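About Us

Welcome, and thank you for wanting to know who we are! Vimovell is a small research company that teaches robot arms to handle everyday things, and we have been at it long enough now that the story takes a little telling, so get yourself a coffee if you have a minute.

We began as two people and one secondhand arm. Tsegereda Fikre had been writing control software for packaging machines and was tired of it (her words, and she used stronger ones at the time), and Gemechu Wako had just finished a degree on grasping and wanted to keep going without anyone telling him to pick a nicer topic. They rented a room over a print shop and spent most of a winter trying to get that arm to pick up a sock. It did, in the end, and we still have the sock.

These days there are 13 of us, and the work has a name, Skirkus. It's our method for teaching a new task from a small number of demonstrations. A person guides the arm through the job by hand, then does it again with the object in another spot, and so on, while the cameras record. Skirkus compares all of those runs and works out which moments matter, such as the instant before contact or the little pause when the fingers close. It spends most of its learning on those and goes lightly over the long, easy stretches in between.

Our best result so far came in August, and we're still rather pleased with it. Eldana Negussie and Mebrat Lemma gave the arm 100 demonstrations of one sorting task and then ran 100 test trials with objects it had never met. Trained the ordinary way, on every moment equally, the arm dropped or missed far more of them than it did with Skirkus. Only 2 of the Skirkus trials had to be stopped by hand, both for the same reason: a shiny lid that confused the depth estimate. Mebrat has been working on shiny things ever since, and she would love to hear from you if you have opinions on reflections.

A good deal of our time goes into looking at recordings, the plain ones as well as the exciting ones. We keep every run, including those where very little can be made out, and Sumeya Demissie goes through them and writes a short note on each before any of it is used for training.
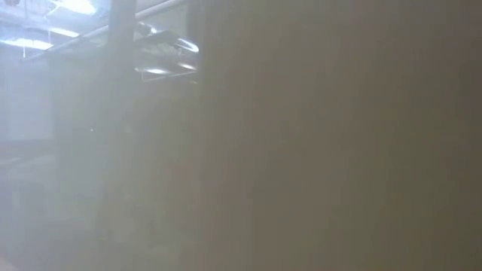 Sumeya also looks after Mondance, the tool we built for sorting and labeling all this material. It started as a spreadsheet with far too many colors in it, and it has grown into something other labs ask us for. We're happy to share it, though please be patient with the manual, which is a few versions behind.

We like visitors. Students come by most months, and so do people from small workshops who have a fiddly job and wonder whether an arm could learn it. Sometimes the answer is no, and we'll tell you so over lunch. If you'd like to come, or you're looking for an internship, write to Gemechu through the contact page and tell him what you're working on. He reads everything, usually early in the morning, and he does write back.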